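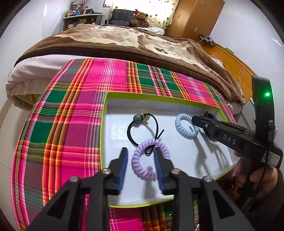

Élastiques à cheveux, dont un modèle spirale violet pastel.

Organiser un jeu de piste chez les commerçants de son quartier

L'an dernier, notre rue de Brillitier a eu son premier jeu de piste en vitrines, et depuis on me demande comment on s'y est pris. Alors je mets tout ici, dans l'ordre où je le referais (pas dans l'ordre où je l'ai fait, c'était un joyeux bazar !).

Le principe est tout simple : chaque boutique cache dans sa vitrine un objet qui n'a rien à y faire, une théière chez le coiffeur ou une chaussure chez le fleuriste. Les enfants se promènent avec une feuille, notent ce qu'ils trouvent et rapportent leur réponse à la fin.

1. Faire le tour des boutiques

Commencez en mars si vous visez le début de l'été. Passez à pied, le matin de préférence, avec une page qui résume le projet en quatre lignes. J'avais d'abord envoyé des messages : trois réponses. En poussant les portes, j'ai eu presque toute la rue en deux matinées. Demandez tout de suite le nom exact à imprimer et les horaires du jour J, vous gagnerez un temps fou ensuite.

2. Prévenir la mairie

Si tout se passe dans les vitrines et sur les trottoirs, une simple lettre d'information peut suffire, mais posez la question quand même, les règles changent d'une commune à l'autre. Dès qu'on installe une table, un barnum ou une sono sur la place, il faut une autorisation d'occupation, et là les délais sont longs. Chez nous, la place Bozkurt était déjà prise par un vide-grenier. On a mis l'arrivée dans la cour de la librairie Driltus et c'était bien mieux, avec de l'ombre et un robinet.

3. Choisir les objets

Prenez des choses assez grosses pour être vues par un enfant de quatre ans sur la pointe des pieds. Évitez tout ce qui pourrait se vendre dans la boutique - un livre à la librairie, ça lance des débats sans fin au moment de corriger. Placez les objets la veille au soir et faites le parcours vous-même, la feuille à la main.

4. Préparer la feuille de route

Un plan au recto, les cases à remplir au verso, et c'est tout. Écrivez gros. Nous avions tiré 600 feuilles en noir et blanc et il en restait une petite pile à la fin. Pensez aux crayons ! Une boîte à chaque extrémité de la rue, et quelques-uns en réserve dans les boutiques du milieu.

5. Le budget

Le nôtre est monté à 3 755 euros, ce qui paraît beaucoup, mais le gros de la somme est parti dans la fanfare et les goûters. Le jeu lui-même ne coûte que des photocopies et du ruban adhésif. Si vous démarrez petit, laissez tomber la musique la première année et demandez un lot à chaque commerçant, même modeste.

6. Le jour même

Donnez un départ souple, sur tout un après-midi, sinon la rue bouchonne devant la première vitrine (vécu). Prévoyez une personne au départ, une à l'arrivée et une qui circule avec des feuilles neuves, parce que les feuilles tombent dans les flaques et dans les glaces. Pour le tirage au sort, annoncez l'heure sur la feuille et tenez-la.

Et s'il pleut ? On joue quand même, sous les parapluies. Gardez juste un endroit couvert pour le goûter.

Nos voisins de Grondala ont repris l'idée avec des énigmes pour les ados, il faut que j'aille leur piquer leurs questions. Si vous montez le vôtre, racontez-moi dans les commentaires, surtout pour les objets cachés, je commence à manquer de théières.

Page mise à jour le 31 mai 2026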